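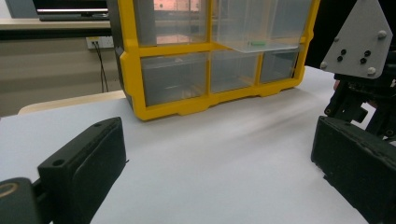 A yellow-framed storage organiser, seen between the finger pads of a hand-held gripper. A small green piece lies on the clear tray at upper right.

A thousand drawers, one at a time

The work on the second floor of the old print building in Drurnisgate starts with opening a drawer. Someone picks up a gripper by its handle, squares up to a plastic organiser of the sort people keep screws in, and pulls. Then they put something in, or take something out, push the drawer shut and begin again.

Drelex, the company that rents the floor, wants robot arms to do small sorting jobs in repair shops and stockrooms. It has arms, but for most of the year they stand in another room under dust sheets. The learning system that will drive them needs examples first, and the examples come from people.

Each one is a short recording made by a camera fixed to the gripper. The person holding it does the task with the same two fingers the robot will have later, and the camera sees what the robot's own camera will see. No arm has to be booked, powered up or watched over. A collector can make a recording on a desk, on a kitchen worktop or on a bench in a shed, and several have.

The company calls one recording an episode. An episode begins with the gripper clear of the organiser and ends with it clear again. For the drawer task, the target is 2000 good ones, and by the time I visited in July the team had been at it for several weeks. On a decent day a practised collector gets through 96. New people manage far fewer, mainly because they move like people. They reach in quickly, correct themselves halfway and nudge the drawer with a knuckle. A knuckle is no use to a machine that hasn't got one, so the free hand stays behind the back or in a pocket.

I was given a gripper and a chair. The thing is heavier than it looks and the weight sits forward of the wrist. Closing the fingers is easy. Knowing how far apart they are is harder, and my first three tries ended with the whole organiser sliding across the table. The fourth was all right. The fifth I dropped what I was holding, and I was told to carry on and pick it up again, as that would be kept.

This surprised me, but it is policy. In the early months the team threw away anything untidy. The system trained on those recordings was neat as long as everything went well, and when a piece slipped it went on to the end of the job with nothing in its fingers. Now a share of the episodes has to include a fumble and a recovery. They must be real ones. Staged drops were tried and looked staged, with a little pause before each.

Clear plastic makes trouble of its own. A transparent drawer shows the back of the organiser through its front, and its glossy face picks up the light in the room. A person sorts this out without thinking. A camera has only the picture to go on, and a reflection can pass for an edge. The answer so far has been variety. Lamps are moved, blinds go up and down, and the organiser is turned a few degrees or shifted nearer the back of the table between sets.

Backgrounds are changed too. Drelex learned this the slow way, with a batch of 307 episodes recorded at one bench against one wall. The system did well at that bench. Taken to the firm's other site in Borkport, it reached for the wrong place again and again. Those episodes are still in the collection, but they are now a small part of it, and nobody clears the room behind the table before starting.

Checking takes nearly as long as recording. Every episode is played back at double speed by someone other than the person who made it. On the day I was there, 54 were set aside from the previous week's work, most for a thumb in view or a recording stopped too soon. The rest were labelled with a plain sentence, such as 'put the piece in the top right tray', and passed on for training.

The pay is by the hour, which the collectors prefer – an earlier trial at the company's Lynch Road unit paid by the episode, and people rushed. Shifts are kept to four hours, with a break when the wrist starts to ache. The next task on the list is jars with screw lids, and a box of them was already waiting by the stairs.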